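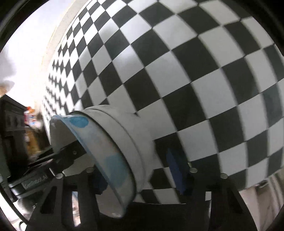
Chapter 4
Why Patterns Fool Us: Contrast, Edges and the Busy Eye

I grew up in a house with a kitchen floor that made people seasick. My mother chose it, my father laid it, and for years afterwards visitors would pause in the doorway with one foot slightly raised, as if the ground might not be quite where they'd left it. I loved that floor, and I've been interested in patterns ever since (I suspect it's the reason I ended up writing a textbook about surface design and not one about, say, drainage). We're going to spend this whole chapter on the simplest family of patterns there is, the ones made from two tones and one repeated shape, and if you want a good one to begin with, a black-and-white check with its squares set on a diagonal will do very nicely. Look at how big the squares are in one part of it and how tiny they get in another, until they're more like little zigzags than squares. Your eye still reads the whole thing as one check, doesn't it? Hold on to that, we'll need it in section 4.2.

Let me say what I mean by a pattern first, as students often arrive with a much grander idea of it than I have. For this book a pattern is a shape, or a small group of shapes, that comes round again according to a rule you could explain to a friend over the phone. "Dark square, light square, swap over on the next row" is a rule. You could ring someone up, say that, and they'd draw you something you'd both recognise. Try the same with the marks on a pebble and you'll be on the phone all evening.

The phone test is crude, I know. It does sort things out surprisingly well, though, and I'd like you to use it through the next three chapters before we bring in the proper terms (translation, rotation, reflection and so on, all waiting for you in Chapter 7).

4.1 Two tones and no more

When I was starting out I worked for a small firm called Wamar, which made floor coverings and wall coverings and, for one unhappy summer, deckchair fabric. The pattern room had a set of wide drawers with 592 samples in them. I had the job of sorting them, and I began in June, full of enthusiasm, by colour. This was hopeless! Half of them had five or six colours and I kept changing my mind about which one mattered. So I tipped them all out and started again by contrast, which means how far apart the lightest and darkest parts are, and the whole job suddenly got easier.

Of the lot, 287 were really two-tone patterns in disguise. They might have a dusty pink and a salmon, plus a touch of cream, but if you half closed your eyes the pink and the salmon melted together and you were left with light bits and dark bits. Do try this. Take any patterned thing you own, a shirt or a curtain or a biscuit tin, stand well back and squint at it. What survives the squint is what the pattern is built on, and everything else is decoration.

A true two-tone pattern has nothing to lose when you squint. That's what makes it so strong, and so tiring in a large room. The oldest sample in the drawers was dated 1952, a plain check called Hultari, and on the back someone had pencilled "halls only". I thought that was a bit fussy until I saw it laid in a dining room. You couldn't look at your soup.

4.2 Size, distance and the point where it all goes grey

Now back to those squares that shrink. Any repeating shape has a size at which you see it as a shape, and a smaller size at which you stop seeing shapes and start seeing texture. Go smaller still and you get plain grey. Nothing has been done to the pattern itself. The light and dark parts are still there, but your eye can no longer pick them apart and it gives you the average.

Printers have made use of this for a very long time, and so have weavers. A cloth with a fine dark and light check looks grey across a street and lively across a table. I had a jacket like that, from a shop called Mokura, and I wore it to bits.

You can find the changeover point for yourself with a printed check and a corridor. Pin the sheet up at eye level, walk backwards, and stop when you can't honestly swear to the squares any more. Measure how far you've gone. Then print the same check at half the size and do it again. You should find yourself stopping at something like half the distance, though your own eyesight, the lighting and how stubborn you are will all have a say. Write down both distances, as Exercise 4.3 asks for them.

4.3 Slopes and bulges

There's one more thing squares can do, and I think it's the best of the lot. If a pattern is regular and we know it's regular, then any place where it seems to stretch or squeeze tells us something about the surface or about our view of it. Bend the rows and we see a bulge. Narrow the squares into diamonds and we see something turning away from us.

We hardly ever notice ourselves doing this. At Wamar we had a sheet called Dow, some 100 squares to the row, printed with the middle ones slightly swollen, and new starters would always run a hand over it to feel for the bump. I did it too, on my first morning, and then did it again after lunch.

Before you read on, draw a grid of your own, eight squares by eight, and shade every other one. Then draw it again with the lines curving gently outwards from the middle. Keep both drawings somewhere safe, because section 4.4 begins with them side by side.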